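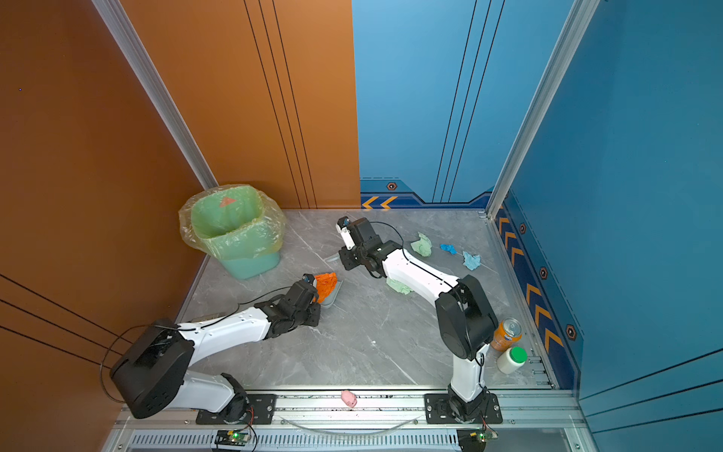 Building a Tidy-Up Cell for Two Small Arms

If you have had a pair of small robot arms sitting on a shelf since last winter, waiting for something worth doing, I would like to talk you into giving them a room of their own. I put mine together at the Finasach shared workshop in the evenings, mostly through March, and it has given me more pleasure than any other thing I have built there. I call the project Worker, which shows you how much thought went into the name!

The job is simple to explain to visitors. There is a floor, there is litter on the floor, and the two arms have to clean it up. Getting there takes a little patience, so put the kettle on and let's go through it.

Start with the frame

Cut your aluminum profile first and build the corners before you think about walls. I made my front rail 1,000 mm long, and I would not go shorter, as two arms that share a small space will bump elbows all evening long. Square up the posts with a proper carpenter's square, tighten everything halfway, check it again, and then tighten it the rest of the way. I skipped the second check on my first attempt and spent a whole evening chasing a wobble that came from one lazy corner bracket.

Give each arm its own mounting plate and bolt both plates to the front rail. Leave the plate bolts a touch loose for now. You will want to slide the arms sideways once you see how far they reach, and you will want to do it more than once.

Walls and floor

Color is the fun part. I went with orange on the left and blue for the rest, and then got carried away with chevrons and bolt emblems along the blue walls (my neighbors at the next bench say it looks like a spaceship, and I took that as a compliment). Plain walls will work just as well. What I would ask you to do is avoid anything glossy. My first panels were shiny, and the wrist camera kept getting confused by the reflections of the lamp.

The floor in mine has a gray marble pattern. It hides scuffs nicely, and you will make scuffs. Whatever you choose, lay it flat and tape the underside, as a floor that creeps forward even a little will undo all your careful calibration.

Wiring

Run the cables last, and be generous. Move each arm by hand, with the power off, to the farthest spot you expect it to reach, and then add a bit more slack on top of that. A cable that loops loosely along the arm may look untidy, but a tight one will pull itself out of its socket at the worst time. I keep the boards down at the front, one at each side, where I can see their little green lights from my stool. If a light is out, stop there and find the reason before you touch the software.

Teaching the floor

Now set out the things to be cleaned up. A trash bin with a bag goes in a back corner, with the bag folded well over the rim so it doesn't slide in. Add a small dustpan and a scraper for the arms to use. For litter I like crumpled cloths best. They are soft, they forgive a clumsy grip, and they never land the same way twice. Once those go well, bring in harder things, such as a soda can or a bottle lying on its side.

Begin with one arm and one cloth. Guide the gripper down, close it, lift, and carry the cloth to the dustpan. Save that run, crumple the cloth again, drop it somewhere else, and repeat. I saved 126 runs this way before I let the second arm join in, and I'm glad I waited. By the time I felt happy with the pair of them working together, the folder held 2,483 runs, and I had listened to a great many radio plays.

When you do add the second arm, lower the speed of both by half and keep a hand near the power switch. Give each arm its own side of the floor to begin with, then let the two areas overlap a little at a time.

A few small things I would do again

Label both ends of every cable. Keep a spare set of gripper pads in the drawer. Write down where the mounting plates ended up once you finally tighten them (mine are penciled on the underside of the rail, with the left plate at 373 mm). And sweep under the rail every so often, because dropped screws do like to gather there.

The cut list and the wall patterns are in the project drawer at Finasach, and you are very welcome to copy them. Please put them back in the blue folder when you have finished.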